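Plestora Boards > Games > Co-op and Multiplayer

Thread: Condstead retail disc is a 52 GB coaster without the day one patch

hauhau_h
Posted 30/12/2022

So I bought Condstead on disc like it was my father's time, because my internet out here is bad and I figured a disc would have a game on it. Put it in. It copied for the length of a decent dinner. Then it told me co-op was "unavailable in this version" and offered me a download.

The solo campaign works, I'll give it that. You can play all the way through the harbor with a bot partner who opens doors into your face. But I bought this to play with my brother on the couch and the box says 2 players in letters bigger than the title.

Anyone know if the patch can be put on a USB stick from another machine? PS4, the old fat one.

tunglam
No. Consoles don't let you sideload a patch. You can carry the whole console to a friend's house and use their wifi, which I have done, on a bus, with the thing in my lap like a cat carrier.

Khoi Au
It's on the back of the box. Bottom left, under the rating, gray text on slightly grayer background: "internet connection required for some features." I'm not saying it's good. I'm saying you were warned by the smallest font available to mankind.

hauhau_h
"Some features" being the one on the front.

quangkim_
Here comes the unpopular one. I don't mind this. Discs get pressed weeks before launch, the team keeps working, you get a better game on day one than the one that went to the factory. The alternative is they hold the whole thing until spring and then this forum has a 704-post thread about the delay. Which we had. In September. I was in it.

Khoi Au
You were most of it.

quangkim_
I had points to make.

sontu
There's a difference between "patch improves the game" and "patch contains the game." Tivthorpe shipped with a patch too, and if you never installed it you got some ugly shadows and a horse that couldn't turn left. You could still finish it with a friend. Co-op was on the disc. I know because my copy has never seen a network in its life.

tunglam
The horse can't turn left in my patched version either.

sontu
Then you need to hold the brake. It's in the manual. There was a manual.

quangkim_
Tivthorpe was a much smaller game with no netcode. Condstead has drop-in co-op with crossplay between three platforms. I'd be amazed if that had been ready when the disc went out.

hauhau_h
I don't want drop-in anything. My brother is already in. He's sitting next to me eating my chips.

sontu
This is the part I can't let go of. Couch co-op doesn't need servers. Both pads are plugged into the same box. Whoever decided that local and online should come in the same download did it to save themselves some work, and fine, but then don't put two cartoon detectives high-fiving on the cover.

Khoi Au
They're fist bumping.

sontu
Thank you, Khôi.

tunglam
For what it's worth the co-op is really good once you have it. The split-screen stakeout level is the best thing I played all year. One of you is on the roof with the binoculars and the other one is in the diner trying to order a sandwich in a language you don't speak, and the roof player can see the menu. We failed it so many times we got the cook's special ending, where you just work there.

hauhau_h
This is making it worse.

tunglam
Sorry. It's only okay. The sandwich is dry.

Hau's brother (posting from hauhau_h)
tell them about the guy

hauhau_h
He means the bot partner. The bot is called Benavides and he's a 19 year veteran of the force according to the intro. In the first mission he walked into the harbor. I reloaded. He walked into the harbor again, from the other side. We've now finished chapter one and I would say he has been in the water for most of it.

quangkim_
Patched in the day one update, for the record.

sontu
Of course he is.

Khoi Au
I got fond of wet Benavides. The patched one has lines about his divorce.

tunglam
Going to dump these here. 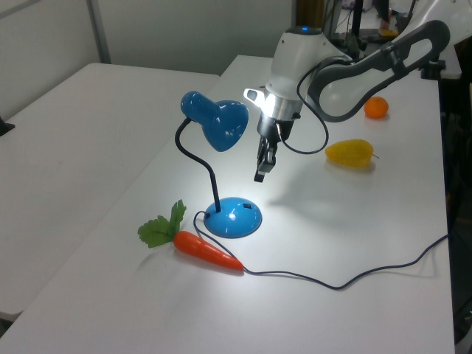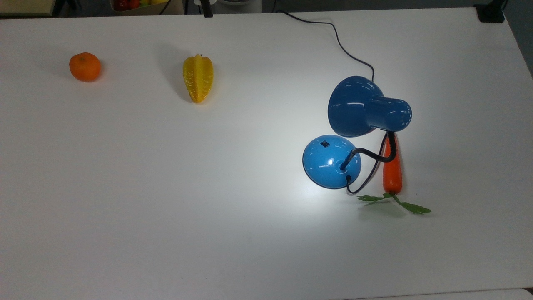
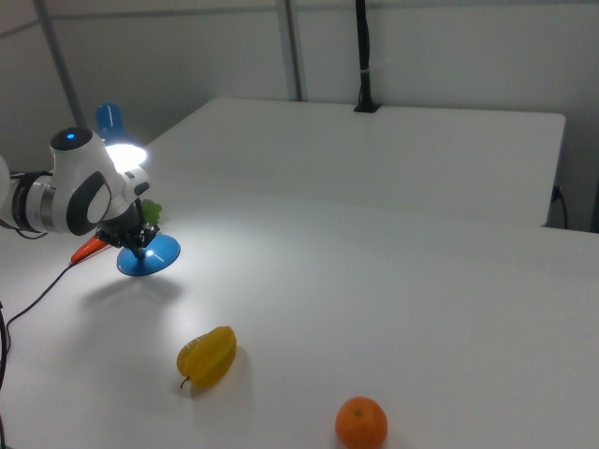
Anyway, back to Hậu's problem. If you're going to do the bus method, start the install from disc at home first so you're only pulling the update at the other end. Check your free space before you leave, too. The PS4 wants room for the patch and then more room on top of that to copy everything over, and if you're short it'll tell you at the very end, with great calm. I had to delete two games in my aunt's kitchen while she asked if it was a DVD player.

hauhau_h
Do I need to be signed in over there or will it just update?

tunglam
Signed in is easier. It'll find the patch without an account too, as long as the disc is in. Don't forget the disc. Ask me how I know.

Khoi Au
How do you know?

tunglam
Two buses.

quangkim_
Or phone hotspot, if your plan can take it. The update's smaller than people claim. I left mine going overnight once when the cable was out and it was there in the morning.

sontu
"Smaller than people claim" is what you said about the last one, and I had to throw my photos off the drive.

quangkim_
I said smaller than people claim. People claimed a lot.

hauhau_h
Hotspot gets me one bar if I stand in the shower. I'm not leaving my phone in the shower overnight.

Khoi Au
Put it in a sandwich bag.

sontu
Return it. I'm serious. Tell the shop it doesn't do what the front of the box says and let the shop tell the distributor. That's the only complaint these people ever hear. A forum thread they can sleep through.

quangkim_
Shops don't take opened games back here. You'd get store credit if the manager's in a good mood, and then you'd spend it on another disc with the same gray text on it.

sontu
Then at least he's asked. You'd thank a restaurant for bringing you the plate and saying the food was on its way from the airport.

quangkim_
If it was a good restaurant, yes.

tunglam
Quang once waited in line for a game that was already downloaded on his console. I was with him. He wanted the box.

quangkim_
It had a map in it.

hauhau_h
OK. Update for anyone who lands here with the same question. I asked at the shop. The girl at the counter said they've had a few people in about it and she can't refund an opened copy, but she let me know the store has wifi and a TV in the back that they use for the demo unit. So my brother and I are carrying the PS4 down there tomorrow after closing. She wants to see the stakeout level.

sontu
That's a nicer ending than the company deserves.

Khoi Au
Bring the disc.

hauhau_h
The disc is in the console.

tunglam
Mine was "in the console" too. Open it and look.

hauhau_h
...it was in the Tivthorpe case.

sontu
And where's Tivthorpe?

hauhau_h
Brother has gone to check. In the meantime does the save carry over from the unpatched version? We're at the start of chapter two and I would like not to do the harbor again.

quangkim_
It carries over but chapter one gets marked unfinished, because they moved a clue. You have to go back to the dock and pick up a glove. Benavides will be standing next to it. Don't talk to him until you've got it or he'll start the cutscene.

Khoi Au
If he's in the water, reload.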